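I have been trying to cancel a meal kit subscription since June. A short thread, for anyone who enjoys suffering secondhand.

The company is called Clurik. Signing up took one tap. I did it in line at the pharmacy, holding cough drops. Leaving is more of a graduate program.

Step one is the Pause page. Clurik would love for you to pause. You can pause for 6 weeks, or for 11, and both buttons are green. The cancel link is gray, on gray, under the recipe for lentils.

I clicked it. A survey! Why was I going? I picked "too expensive." They offered me a discount. I picked "moving away." They asked for the new address. I picked "other" and the box wanted a minimum of 50 characters.

So I wrote them 50 characters. I'm not proud of all of them.

Then chat support, where I was number 799 in line. I made a sandwich, from groceries, that I bought at a store, like a pioneer.

When I got through, I was told my account was "managed by Budon." Budon is a different meal kit. I have never ordered from Budon. They bought Clurik in the spring and I guess I came with the furniture.

Budon does have a cancel button. It sends you to Clurik.

Meanwhile the boxes keep showing up. I own 11 tiny bottles of soy sauce. I have one scallion, individually bagged, with its own barcode. It's better documented than I am.

I also have loyalty points. 2,782 of them. I looked up what they get you and the answer is a spatula - plus shipping.

What I've been eating through all this is fruit. It needs no recipe card and it has never once emailed me.
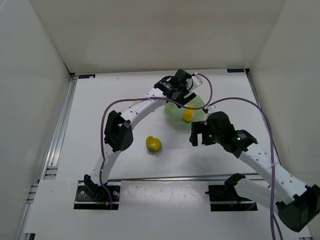
Two fruits, one green bowl. Serves one.

Update: they've canceled my account! The confirmation email thanks me for pausing.

Next box ships tomorrow. It's the lentils.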